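Jelum software sync - minutes
Started 10:30, four of us in the room, two on the call from Hillis

1. Last month's actions
All closed except the log viewer. Carried over.

2. Tracker
The new marker filter is in, and wow, what a difference. Pose jitter on the hand-held grippers dropped enough that we turned off the old smoothing step and no one missed it. Replay of all 144 saved episodes went through with 13 rejects, mostly from cubes turned too far from the camera. Võ branch gets merged after one more review.

3. Time sync
Left and right streams still drift apart on long takes. The fix is small (one clock, stamped at capture) and the group is keen to have it in before November. Ticket 2434 stays open until the replay test passes.

4. Grokley planner
First runs with the two-hand planner are really encouraging! It now waits for the second hand before it commits to a path. Still slow when both hands want the same spot - around 30 steps of back and forth before one gives way. Agreed to try a simple priority rule first and leave the clever stuff for later.

5. Tabletop tasks
Small objects and open boxes stay on the list for the next round.

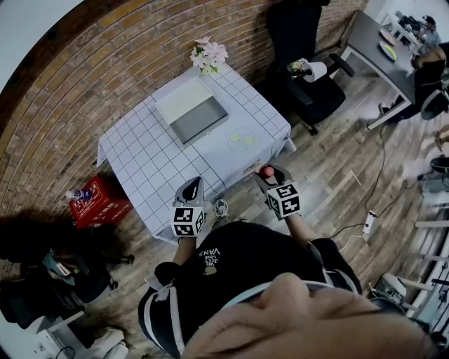 We also want the grasp label to come from finger opening alone, with no hand tagging. Hillis will send their threshold script so we can compare.

Actions
- Merge Võ branch after review
- Single clock patch, then rerun replay
- Priority rule in Grokley, behind a flag
- Log viewer (again)

Closed 11:20.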